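The Letter I Did Not Send

For eleven months I carried an angry letter in the inside pocket of my coat. It was addressed to a person who had once been my closest friend, and it was well written. I say this without modesty, for I had corrected it many times. On trains I took it out and made one adjective stronger. In the evening I read it again and felt for a few minutes very tall.

I am writing this piece on March 29, 2026, and the letter is no longer in the coat. I want to tell how it left, and what I learned about resentment in the meantime, because I think many people have such a letter even if they never put it on paper.

The quarrel itself is not interesting. It concerned a flat in Levbridge which we rented together when I first came to this country, and a deposit of 900 pounds, and some words which were said in a stairwell. I believed I had been treated as a foreigner who would not understand the contract. My friend believed, I suppose, something else. We stopped speaking in May, and by the end of that summer I had explained my side to everybody who would sit still.

What I did not notice was how much work it was. A grudge has to be fed. When my friend was mentioned kindly by others, I had to answer inside my head. When something good happened to me, I imagined the news arriving at the other side and I examined, in imagination, the face which received it. I was living a part of my life for an audience of one, and the audience was not even present.

The week in Ukuswood

In the autumn I went for 5 days to a house in Ukuswood, where people go to be quiet. It is not a religious place exactly. There is a bell, and soup, and a library with damp books. You are asked to hand in your telephone, and in return you receive a notebook with 75 pages and a pencil. I paid extra for a room with a desk.

I had expected that silence would make me peaceful. On the first day I slept. On the second day I was furious from breakfast until dark. The letter grew by two paragraphs. I went for a walk and rehearsed it aloud between the trees, with gestures, and a dog looked at me with great attention.

On the third evening I found in the library a thin pamphlet printed by a group called Cavitz. It had an exercise which they named the plain account. You must write the story of your injury and use only what you saw and heard. You are not allowed "always" or "never". You are not allowed to say what the other person intended. When you have finished, you read it slowly, and where you feel heat you put a small cross in the margin.

My plain account was shorter than one page. This was a shock to me. The letter in my coat was nine pages, so more than eight of them were made from my own opinion of what had happened in another person's mind.
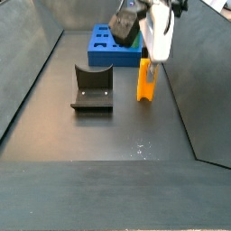

What the crosses showed

I had put four crosses. Three of them stood beside things my friend had said. The fourth one stood beside a sentence of mine: "I signed the form and did not ask what it meant." I looked at this one for a long time.

In my own language we have a word for the shame of a person who nods although he has not understood. I know no English word for it. Every immigrant has nodded in this way, at the bank, at the doctor, at a party where the joke went too fast. I had nodded in front of my friend, and it had cost me money, and my anger at this was so hot that I had to put it down somewhere. I put it on the nearest person.

This does not mean that my friend behaved well. I still think the words in the stairwell were unkind. But I could now see which part of the weight belonged to whom, and my part was larger than I had told people at dinner.

The pamphlet suggested that one should next write a letter of forgiveness. I tried this and could not do it. Each sentence came out like a bishop. I was forgiving from above, with a warm hand, and it was almost more insulting than the nine pages. So I stopped, and I think now it was right to stop. There is a forgiveness which comes too early and is only good manners.

Small things that helped

People write to this magazine to ask for something practical, so I will give what I have.

I stopped telling the story. This was the hardest. I allowed myself one listener, my sister, and only if she asked. She did not ask.

When the imagined conversation began, usually in the shower, I said the word "rehearsal" aloud and went on washing. It felt foolish. After some weeks the conversations became shorter, and on certain mornings they did not come.

I took an evening course in the English of contracts, in a room above a shop in James Street. At 55 I was the oldest student. I learned to say "Would you explain this clause to me, please?" and I practised it until my voice did not go up at the end. I consider this course a part of my spiritual life, although the teacher would be surprised to hear it.

I also began to say each night one true good thing about my former friend, silently, before sleep. At first I could find only that the coffee had been excellent. Later I remembered the winter when I had influenza, and who had gone out in the snow to the chemist.

Where the letter went

I did not burn it. I had planned to, and I had even chosen the place, near the river. But when the evening came it was raining and I had a cold, and the whole idea seemed like theatre. I put it through the shredder at work between two invoices.

In its place I sent a postcard. It had a picture of Levbridge station on the front, and on the back I wrote that I had thought of that winter, and that I hoped the knee was better. I did not mention the deposit. I did not write that I forgave anybody or ask to be forgiven. I had room for perhaps one more line and I left it empty.

There has been no answer until now. In the first days I went to the letter box with a beating heart, and I was a little angry again, and I had to say "rehearsal" to the letter box. Then I went mostly for the newspaper.

The coat is too warm for this season, so I have taken it to be cleaned. They found in the pocket a pencil from Ukuswood and gave it back to me in a paper bag.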